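바스홀름 적설·해빙 관측 키트, 두 번의 겨울을 써 보고

처음 이 키트를 주문할 때는 반신반의했다. 얼음 두께를 재는 도구라면 손으로 돌리는 드릴과 눈금 막대면 충분하다고 오래 믿어 왔고, 실제로 내가 아는 호수 얼음 관측자 대부분이 지금도 그렇게 잰다. 그런데 두 번째 겨울을 끝내고 장비를 닦아 넣는 지금, 나는 이 물건을 꽤 좋아하게 되었다. 아니, 많이 좋아하게 되었다! 그래서 길게 쓴다. 짧은 결론만 필요한 분은 맨 끝의 값 이야기로 바로 내려가도 된다.

바스홀름(Vasholm) 키트는 온도 센서가 촘촘히 박힌 줄 하나, 그 줄을 매다는 삼각대, 기록 장치, 배터리 통, 그리고 손으로 재는 보조 자로 이루어져 있다. 얼음에 구멍을 뚫고 줄을 물속까지 내린 다음 구멍이 다시 얼도록 내버려두면, 공기와 눈과 얼음과 물의 온도가 층층이 기록된다. 온도 곡선이 꺾이는 자리가 경계면이다. 위쪽에서 한 번 꺾이면 눈 표면, 그 아래에서 또 꺾이면 눈과 얼음의 경계, 마지막으로 거의 수직으로 서면 물이다. 원리는 오래된 것이고 극지 연구자들은 훨씬 크고 비싼 부이로 같은 일을 해 왔다. 바스홀름이 잘한 점은 그것을 배낭에 들어가는 크기로 줄이고, 나 같은 사람도 장갑을 낀 채 설치할 수 있게 만들었다는 것이다.

나는 직업 연구자가 아니다. 북쪽 만 안쪽의 작은 선착장 근처에 살면서 얼음이 어는 날과 풀리는 날을 적어 온 지 꽤 되었고, 몇 년 전부터는 우르크홀름(Urkholm) 관측망에 기록을 보낸다. 우르크홀름은 만과 호숫가에 사는 사람들이 얼음 두께와 적설 깊이를 같은 양식으로 적어 모으는 모임이다. 여기에 자료를 보내려면 양식이 까다로워서, 센서 줄의 원시 기록과 손으로 잰 값을 둘 다 내야 한다. 그래서 이 리뷰는 키트만 따로 떼어 본 이야기라기보다 그 양식에 맞춰 쓰면서 겪은 이야기에 가깝다.

설치

첫해 설치는 엉망이었다. 설명서가 얇고 그림이 작다. 줄 끝의 추를 먼저 달고 나서 삼각대를 펴라고 되어 있는데, 바람 부는 얼음판 위에서 그 순서로 하면 줄이 다리에 감긴다. 두 번째 겨울에는 삼각대를 먼저 고정하고, 줄을 감개에 감은 채로 걸고, 추를 맨 마지막에 달았다. 이 순서가 훨씬 낫다. 감개의 손잡이가 큼직해서 두꺼운 벙어리장갑으로도 돌아가고, 고정 나사도 손바닥으로 밀어 돌릴 수 있는 모양이다. 이런 걸 만드는 사람이 추운 데서 직접 써 봤구나 싶은 부분이 곳곳에 있다.

구멍은 드릴로 하나만 뚫으면 된다. 다만 구멍을 너무 크게 뚫으면 다시 어는 데 시간이 걸리고, 그동안의 기록은 버려야 한다. 첫해에 나는 낚시용 큰 드릴을 썼다가 초반 자료를 통째로 날렸다. 가장 가는 날을 쓰시라. 그리고 뚫으면서 나온 얼음 부스러기와 물을 삼각대 둘레에 쌓아두지 말 것. 눈 깊이가 달라지면 그 아래 얼음이 자라는 속도도 달라진다. 눈은 아주 좋은 단열재라서, 한 뼘 더 쌓인 자리와 바람에 쓸린 자리의 얼음 두께가 봄이 되면 눈에 띄게 벌어진다. 이걸 내 자료로 직접 본 날은 정말 신이 났다. 책에서 읽은 것과 우리 집 앞 만에서 그대로 나오는 것은 기분이 전혀 다르다.

기록 장치

둘째 겨울의 가장 긴 설치에서 장치는 663회의 기록을 남겼다. 그중 쓸 수 있는 것이 597회였다. 빠진 것들은 거의 다 구멍이 다시 얼기 전의 초반 기록이고, 나머지는 내가 배터리를 갈면서 전원을 건드린 탓이다. 장치 스스로 말썽을 부린 일은 딱 한 번, 1월의 심한 추위 때 시계가 한 시간 밀린 것뿐이다. 원인은 끝내 모르겠다. 그 뒤로는 얼음판에 나갈 때마다 화면의 시각을 손목시계와 맞춰 본다.

파일 형식은 평범한 텍스트다. 이게 얼마나 고마운지! 전용 프로그램이 있어야만 열리는 장비를 써 본 사람은 알 것이다. 줄마다 시각이 있고 그 뒤로 센서 값이 위에서부터 차례로 붙는다. 스프레드시트로 열어서 색만 입혀도 겨울 한 철이 한눈에 들어온다. 12월의 얇은 얼음이 천천히 아래로 내려가고, 1월의 큰눈 뒤에 성장이 거의 멈추고, 2월의 바람이 눈을 걷어 가자 다시 쭉 내려간다. 나는 이 그림을 종이로 뽑아서 부엌 벽에 붙여 두었다.

아쉬운 점은 화면이다. 기온이 많이 떨어지면 글자가 느리게 바뀌고, 버튼을 두 번 눌렀는지 세 번 눌렀는지 헷갈린다. 불빛도 약해서 오후 세 시만 지나면 머리등이 있어야 한다. 그리고 배터리 통의 뚜껑. 고무 테가 얼면 뻣뻣해져서 꽉 닫힌 느낌과 덜 닫힌 느낌이 구별되지 않는다. 나는 테에 실리콘 기름을 얇게 발라 두는데, 그러고 나서는 괜찮다.

손으로 잰 값과의 비교

온도로 짐작한 두께가 실제 두께와 얼마나 맞느냐가 이런 장비의 전부다. 나는 겨울 내내 센서 줄에서 조금 떨어진 곳에 작은 구멍을 따로 뚫어 손으로 재고 비교했다. 한겨울에는 둘이 거의 붙어 다닌다. 차이가 나더라도 센서 간격보다 작으니 더 바랄 것이 없다. 문제는 3월부터다. 기온이 올라가면 눈도 얼음도 다 녹는점 근처로 모여서 온도 곡선이 밋밋해지고, 경계가 어디인지 곡선만 봐서는 알기 어려워진다. 눈이 무거워져 얼음판을 누르면 물이 올라와 눈 아래가 질척해지고, 그게 다시 얼면 얼음 위쪽에 하얗고 탁한 층이 새로 생긴다. 센서 줄은 이 층을 얼음으로 볼지 눈으로 볼지 망설이는 듯한 곡선을 내놓는다. 키트 잘못은 아니다. 같은 원리를 쓰는 장비라면 다 겪는 일이고, 그래서 보조 자가 들어 있다.

그 보조 자 말인데, 의외로 이 키트에서 제일 잘 만든 물건일지도 모르겠다. 끝의 접히는 걸쇠가 얼음 밑면에 착 걸리는 느낌이 손끝에 분명히 온다. 전에 쓰던 은쿠나(Nkuna) 자는 걸쇠가 얼어붙어서 안 접히는 일이 잦았고, 한번은 구멍에 걸린 채로 해가 질 때까지 씨름했다. 바스홀름 자는 줄을 당기면 걸쇠가 접힌다. 두 겨울 동안 한 번도 안 접힌 적이 없다. 자만 따로도 파니까, 키트까지는 부담스러운 분은 이것만이라도 써 보시길 권한다.

만과 기후 이야기 조금

이런 도구를 왜 개인이 사느냐는 말을 종종 듣는다. 위성이 있지 않느냐고. 위성은 얼음이 덮인 넓이를 훌륭하게 보여 주지만, 좁은 만이나 섬 사이의 얇은 해안 얼음은 화소 하나에 땅과 물과 얼음이 섞여 버린다. 두께는 더 어렵고, 눈 깊이는 그보다 더 어렵다. 동네마다 한 사람씩 같은 양식으로 재 놓은 값이 있으면 그 틈이 조금은 메워진다. 우리 만의 결빙일은 내 공책 안에서도 들쭉날쭉해서 몇 년치로 큰소리를 칠 생각은 없다. 다만 공책이 길어질수록 그 들쭉날쭉함 자체가 재미있어진다. 늦게 얼고도 두꺼워지는 해가 있고, 일찍 얼고도 눈에 덮여 얇은 채로 봄을 맞는 해가 있다.

관측망의 에이노 헤이스카넨과 이르야 배이새넨에게는 자료 양식 때문에 편지를 여러 번 썼는데 그때마다 친절한 답이 왔다. 특히 탁한 얼음층을 따로 적는 칸은 두 사람이 알려 준 방식대로 채우고 있다. 맑은 얼음과 탁한 얼음을 나누어 적는 버릇은 꼭 들이는 게 좋다. 열이 지나가는 속도도, 사람이 딛고 설 때의 강도도 다르다.

값과 보관

키트 전체가 754유로, 보조 자만 사면 훨씬 싸다. 싼 물건은 아니다. 비드소프(Vidthorpe)에서 나온 비슷한 제품은 300유로쯤 덜 들지만 센서 간격이 넓고, 눈이 얇은 우리 만에서는 눈 표면을 자주 놓친다. 눈이 깊은 내륙 호수라면 비드소프로도 충분할 수 있다. 나라면 다시 골라도 바스홀름이다.

여름 보관은 간단하다. 줄을 민물로 헹구고, 그늘에서 완전히 말리고, 감개에 느슨하게 감는다. 세게 감으면 센서 마디 옆의 피복이 눌린다. 배터리는 빼서 서늘한 데 두고, 추는 녹이 잘 스니까 마른 헝겊에 싸 둔다. 10월에 꺼내서 얼음물 양동이에 줄 전체를 담가 보는 점검도 추천한다. 모든 센서가 0도 언저리를 가리키면 합격이고, 하나라도 튀면 그 번호를 공책에 적어 두었다가 나중에 보정하면 된다. 나는 아홉 번째 센서가 늘 조금 높게 나온다. 이제는 정이 들었다.
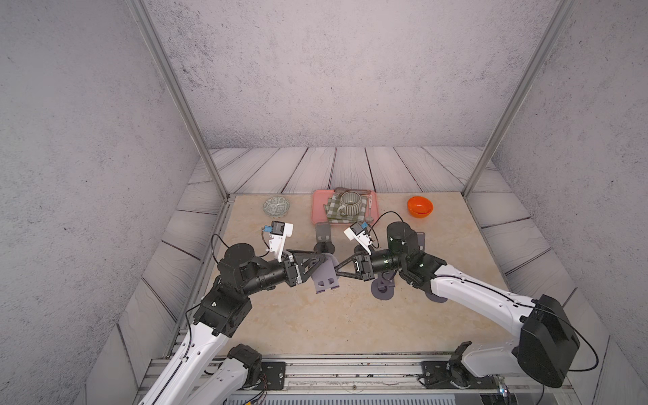 케르투 투오미넨: 잘 읽었습니다. 저도 같은 키트를 호수에서 쓰는데 3월 자료는 조금 다르게 다룹니다. 온도 값 자체보다 하루 동안 온도가 오르내린 폭을 센서마다 구해 보세요. 눈 속에서는 낮과 밤의 차이가 크고 얼음으로 들어가면 뚝 줄어듭니다. 평균 곡선이 밋밋해진 뒤에도 이 폭은 한동안 경계를 보여 줍니다. 완전히 질척해지면 그것도 소용없지만 한두 주는 더 벌 수 있어요. 그리고 얼음물 점검 때는 양동이를 자주 저어 주셔야 합니다. 안 저으면 바닥 쪽이 따뜻해져요. 아홉 번째 센서가 혹시 바닥에 있던 건 아닌지요?

케르투 님, 고맙습니다! 하루 폭은 생각도 못 했네요. 어젯밤에 당장 지난 3월 기록으로 해 봤는데, 손으로 잰 눈 깊이와 열흘 넘게 잘 맞습니다. 양동이는... 저은 적이 없습니다. 줄을 둘둘 말아 넣으니 아홉 번째가 어디쯤 가 있었는지도 모르겠고요. 올가을에는 저으면서 다시 재 보고 결과를 여기에 덧붙이겠습니다.

레미기우슈 코즈워프스키: 바닷물에서 쓰시는 분께 여쭙니다. 염분 때문에 얼음 밑면의 온도가 0도보다 낮을 텐데, 물 쪽 기준값은 어떻게 잡으시나요?

저는 맨 아래 센서 몇 개의 평균을 그때그때 기준으로 씁니다. 우리 만은 강물이 들어와서 염분이 낮고 겨울 동안에도 바뀌기 때문에 고정값을 쓰면 어긋납니다. 줄을 넉넉히 내려서 맨 아래쪽은 언제나 물속에 있게 하시고요, 얕은 곳이라면 추가 바닥에 닿지 않는지도 꼭 확인하세요. 저는 첫해에 닿았습니다.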